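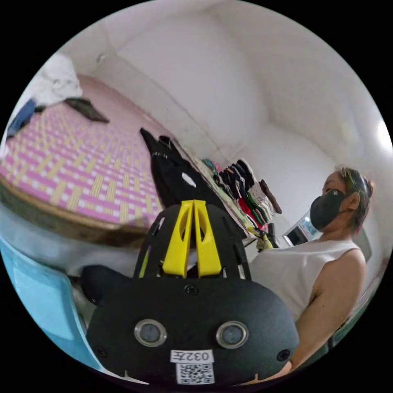 Chapter 13
Flat, Folded, Hung or Bagged: Cloth in the Bedroom

Before you start

You will need your fabric notebook from Chapter 2, a tape measure, and any bag that closes with a cord. Your teacher will tell you whether the bag work is being done at home or in the textiles room.

Key words for this chapter: plain weave, basket weave, grain, casing, drawcord, cord end, gather, airing, hanging length.

13.1 The room with the most cloth in it

Walk through your home and try to work out which room holds the most fabric. People often say the lounge room, thinking of the couch and the curtains. For most households it's a bedroom, and by a long way. There are sheets, quilts and covers, the mat or rug, the clothes being worn this week, the clothes that won't be worn until the weather changes, and all the bags that carry things in and out. Lay it all on the floor and you'd have nowhere left to stand!

That makes the bedroom a terrific place to study textiles. Nearly every fabric you've met so far in this book turns up there, and you can look at how each one behaves when it's left alone. Some cloth hangs straight the moment you let go of it. Some holds a crease for days. A woven mat will lie flat over a mattress and stay flat, while a cotton top dropped on the same mat lands in a heap with a hundred little folds in it. Why the difference? By the end of the chapter you should be able to answer that with the fabric in your hand, and you'll be able to say where each piece ought to live when it isn't being used.

We look at four ways of keeping cloth: flat, folded, hung and bagged. Each one puts a different load on the fibres. Hanging pulls down through the shoulders. Folding presses hard along one line. Bagging crushes gently all over. Lying flat does almost nothing to a fabric, but it takes up a great deal of room, so we save it for things that have to be spread out anyway.

13.2 Starting from the bed

A bed is the biggest work surface in many homes. It gets used for folding, sorting, packing, mending and wrapping presents, and a mat on top makes it better for all of these, giving you a firm and slightly grippy layer over the soft bedding.

Sleeping mats are used in plenty of warm places because air can move under and through them. They come in grass, reed, split cane, paper cord and plastic strip. The pattern you'll meet most often is made from flat strips in two or more colours, passed over and under each other so that small blocks of colour repeat right across the surface. Go back to your notes on plain weave. With thread you needed a magnifier to see what was happening. With a mat you can see it from the doorway, and you can put a fingertip on a single crossing and follow one strip all the way to the edge. We love this as a teaching tool. If weaving diagrams have never made sense to you, find a mat.

Try it now. Choose one strip. Say "over" or "under" aloud at each crossing for the width of your hand, then do the same for the strip beside it. If the second strip says "under" wherever the first said "over", you have a plain weave. If they match, look for pairs of strips travelling together, and turn to the basket weave drawing in Chapter 2.
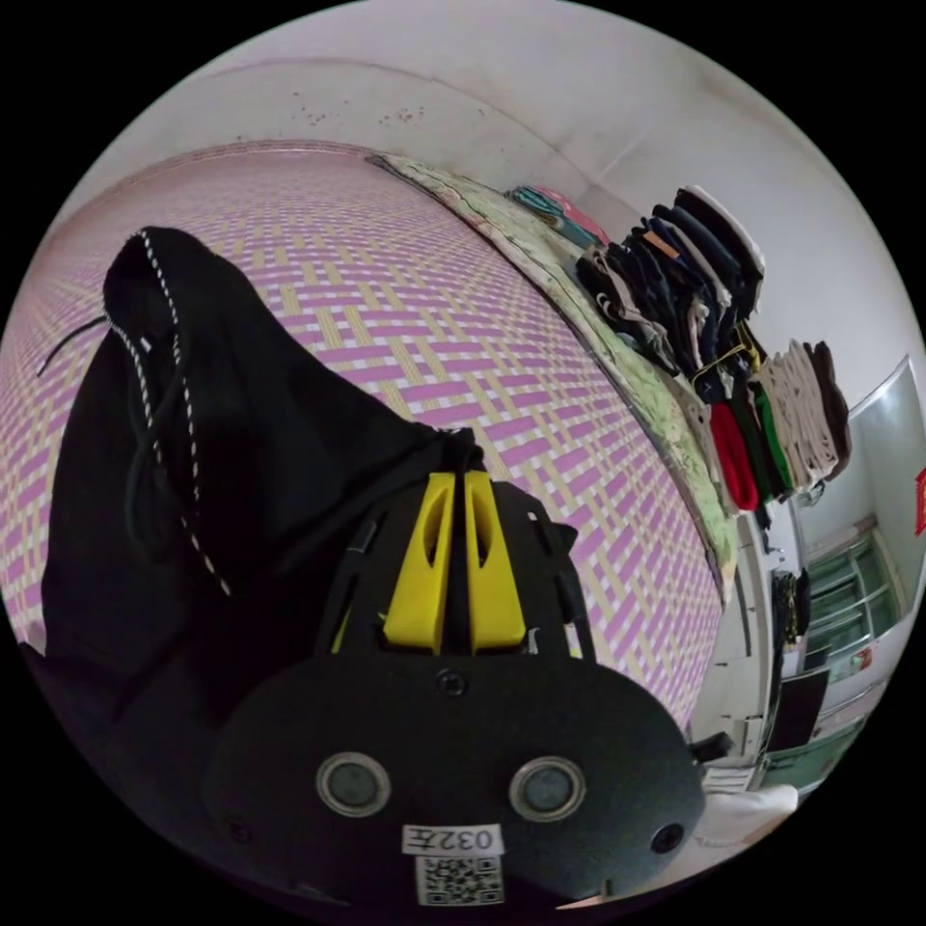
Drawstring bags come next, and they are far cleverer than they look. A drawstring bag is a rectangle of cloth, folded and stitched, with a tunnel along the top called a casing. A cord runs through the casing. Pull the cord and the cloth has to go somewhere, so it gathers, and the wide mouth of the bag shrinks to a narrow neck. There's no zip to jam and no button to lose. It can be made by a beginner in an afternoon, and when the cord wears out you thread in a new one.

The neck is where all the stress goes. Feel it with your finger and thumb when the bag is closed: you're holding the full width of the opening squeezed into a bundle. Soft, light cloth makes a small neat bundle. Stiff cloth makes a thick one that springs open again as soon as the cord slackens. Keep that in mind when you choose fabric for the project in 13.6.

Cord matters as well. A round, slightly rough cord holds its position. A shiny one slides beautifully and then slides back. Loose ends should be knotted, bound or heat-sealed (an adult job), or they'll fray and disappear into the casing, and fishing one out with a safety pin is nobody's favourite lesson.

13.3 Clothes on a rail

A rail keeps clothes where you can see them, and clothes you can see get worn. It also lets air around them. Shirts, dresses and jackets in woven cloth do well on hangers. Heavy knits don't. A wet jumper on a hanger can gain several centimetres in length overnight, all of it in the wrong places.

To plan a rail you need the hanging length of your longest garment, measured from the top of the hanger hook to the hem. Add a hand's width so that the hem swings clear of whatever is kept underneath.

Case study: the Brorent wardrobe count

In November, students at Trudska Secondary College took part in the Brorent wardrobe count. Over 13 days, 80 households in Trorkiner listed every item of cloth kept in one bedroom and wrote down how it was stored. The final list came to 3744 items. Socks were entered as pairs after a long and cheerful argument.

Work out the mean number of items per bedroom. Then make the same list for one bedroom you have permission to enter, using the blank table at the back of the book, and compare your total with the mean. Was your room higher or lower? Which of the four ways of keeping cloth came up most often?

Bring your table to class with one drawstring bag, empty and turned inside out so that the casing stitches can be seen. In 13.4 we unpick a casing, measure it, and put it back together with a better cord.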